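Stollidau Workshop Support / Tickets / Storage and bins
August, byline: the Tallenus bench team
Reading time: 2 minutes

Subject: Small parts hard to find in gray metal bin, walls look dirty after cleaning
Status: Solved, left open for comments

Problem as reported

We use open metal bins with sloping walls for small mixed objects. In one bin the back wall has marks which do not go away. People believe the bin is dirty and they send it back to washing. Also, small gray things are difficult to see against the wall, so they stay in the bin when the rest is taken out. Last month we had 3 complaints about the same bin.

What we tried first

Washing with warm water and normal dish soap. The marks looked weaker when the wall was still wet, but after drying they were the same as before.

Then we used the Flurnomum cleaning paste with a soft cloth, two times, and waited overnight between. A little gray color came on the cloth the first time and almost nothing the second time. The marks stayed. With a fingernail I can feel some of them, so I think these are scratches in the surface and no cleaning will remove them.

Please do not use steel wool. A colleague tried it on an older bin and now it has a shiny spot which is worse than the marks.

Second check, light

I moved the lamp. When it stands high and shines straight into the bin, the back wall gives strong reflections and the scratches are very clear. When I turn it to the side wall, the light is more quiet and I can find the small parts faster. The lamp arm was too short for this, so I ordered the longer one from Pitkänen, 130 cm. It came with the wrong clamp and I had to use the old clamp.

Third check, how full is the bin

With a full bin the small things go down to the bottom. We now put in only a small assortment and fill again when it is needed. It takes more walking, but fewer objects are forgotten.

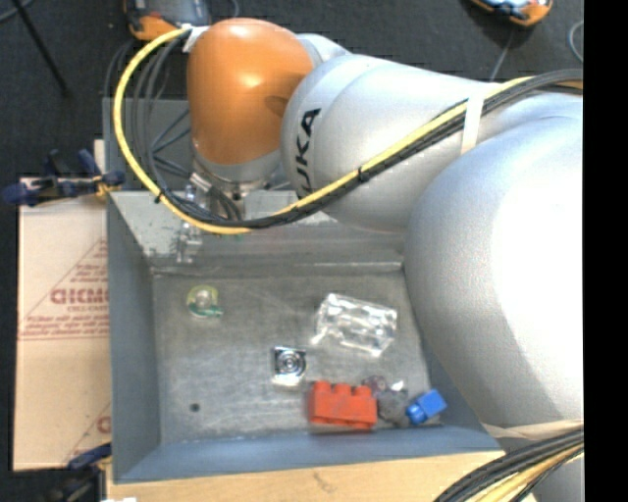
Gray metal bin with a small assortment inside. Scuffs and reflections on the back wall; the left wall is mostly even in color.

Result

The bin stays in use. I wrote "scratched, clean" on a label for the outside of the front wall, so it is not sent to washing again. For small gray objects we will try a light mat on the bottom. I asked for two mats and they are not delivered yet.

Open question: does somebody know a mat which does not slide when the walls are sloping? The one I cut myself moves to one side after an hour.

Contact: Stollidau support desk | Copyright Tallenus | Back to top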